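## Makori Mixed Stems

Our artificial flowers for people who like to arrange things themselves! The Makori box comes unassembled and unarranged, with no vase and no instructions on what goes where, and we think that's the best part. You get tulips, blue fillers, red buds and a good handful of extra greenery, all sold as single stems so you can pull a bunch apart and start over as often as you like.

The tulips are the ones we get the most mail about. Fiona MacKinnon picked the yellow after going through a whole drawer of samples, and she went for a closed bud on purpose (open tulips are lovely, but they take up so much room in a small vase). Lay everything out on a table before you begin. It's much easier to pick your colors when you can see them side by side.

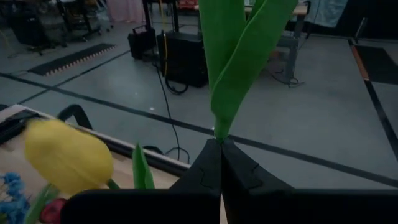
*Yellow tulip, blue flowers and a red bud on a light wooden table, with a tall green stem upright beside them.*

Don't skip the leaves! The long ones fold and curl over, so they fill the gaps between blooms and soften the rim of a plain jar. Two of them at the back of an arrangement can hold up the whole shape. If a leaf got flattened in the mail, bend it gently around your finger and leave it overnight.

**Details**

- Box of 44 stems, mixed colors
- Tallest stem: 43 cm
- Shorter stems can be trimmed with wire cutters (kitchen scissors will suffer)
- Dust with a dry brush or a hair dryer on cool
- Indoor use only, as the blue fades in strong sun

Want more of one color? The Giltau refill packs are single-color and fit right in with this set. For weddings and school events we also pack a crate of 200 stems; write to Mutua Urio in our Kidangate shop and tell him your colors. Crates go out on the first Sunday of the month.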